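Has anyone been to the robot open day at Bastonness? Worth taking kids?
Posted by Glenys Nepia, 2023-06-25

Thinking of going to the next one, in September I think. Two kids, nine and twelve, the older one mad on robots, the younger one gets bored fast. The page on the Brudent site says "live picture framing by two-arm robot" and not much else. Is it really a robot doing things or a man with slides? Also parking. Also is there food.

Mereana Baxter

Went to the last one. Yes, a real robot — two arms on a bench, picture frames and a toolbox laid out, and you stand and watch. Framing was the main demo, there was a talk next door as well (skipped it). We got there early and had a good spot, by eleven it was packed. Took this near the start

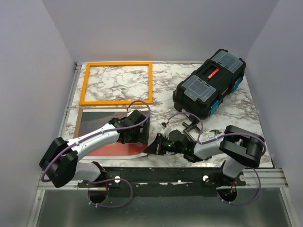
Hung says the talk is the better half and people should do that first, then go back to the arms once the crowd thins. Maybe, but mine wouldn't have sat through it. Talk was 50 minutes!

Anyway. Go early. It's slow, be warned, a frame takes a good while and they stop and start again. The staff will answer anything if you ask though, and they were nice with the kids. Parking is the field behind, £37 for a family ticket but parking's included in that. Bring wellies if it has rained.

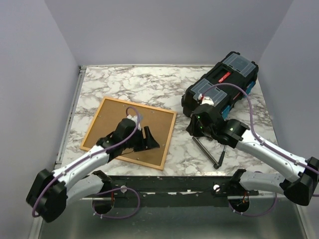 Food was one van and the queue was awful, so take sandwiches. Toilets fine. Oh and the quiz sheet at the door, get one for each child or there will be a fight. My youngest did the whole thing and got a badge, still wears it.

They also let you look at what the robot sees, on a screen to one side. That was the bit my lad liked best, he stood there for ages and wouldn't budge. You get the view from down by the gripper, both black fingers huge at the bottom and just a corner of the wooden frame on the left, so it's quite a good game guessing what you're looking at. Ask if they dont have it switched on.

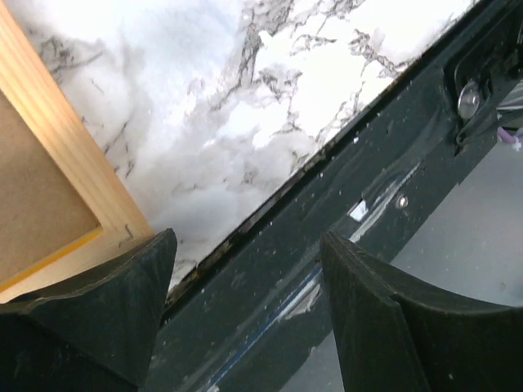

Amier

Parking was full when we went, had to use the road. Number on the gate counter said 754 when we left so not surprised. Didn't see a screen, maybe a different day?

Glenys Nepia

Thanks both, will go early and take sandwiches. Wellies noted.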